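Posted 02/01/2020

**Part-time hardware store associate, Brekum Hardware, Festevdale**

Brekum Hardware is hiring one part-time associate for the fasteners and plumbing counter at our Festevdale store. The position starts in March and is permanent. Hours are 4 afternoons a week, with one Saturday-type long shift a month during the spring season, when contractors start coming in early.

Most of the job is helping customers find the right part. People come in with a broken hinge or a stripped bolt in a sandwich bag and want one that matches. You will measure it, check the thread, and find it in the drawers. The rest is restocking, cutting keys, mixing paint when the paint desk is busy, and running the register.

You should be able to:

- lift 33 pounds and use a stepladder
- read a tape measure and a thread gauge, or learn to in the first week
- work the register and give correct change
- stand for most of a shift

Store experience helps but we will train. We use the Bitgate inventory system, and if you have used any stock software before you will pick it up quickly. A driver's license is useful for deliveries to the Amini yard but you can do the job without one. 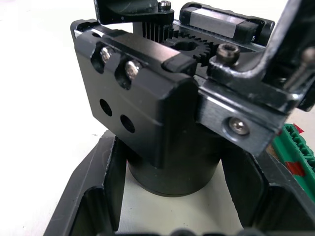 *Button head screws set in slots on a black metal block.*

Pay is hourly and is discussed at the interview. It goes up after 3 months if we both want to continue. Employees get the store discount from the first day, and the store pays up to $200 toward work boots each year. Parking is behind the building. Please leave the spots by the lumber door open for customers.

We close for inventory twice a year, and everyone on staff is expected to work those days. They are paid at the regular rate and lunch is provided.

To apply, pick up a form at the front register or leave a resume there in an envelope marked "Counter." Include the afternoons you can work and one reference who is not a relative. Students are welcome to apply if they can keep the same hours through the summer. We will call everyone we want to interview. Please do not phone the store to check on an application, as the line is used for orders.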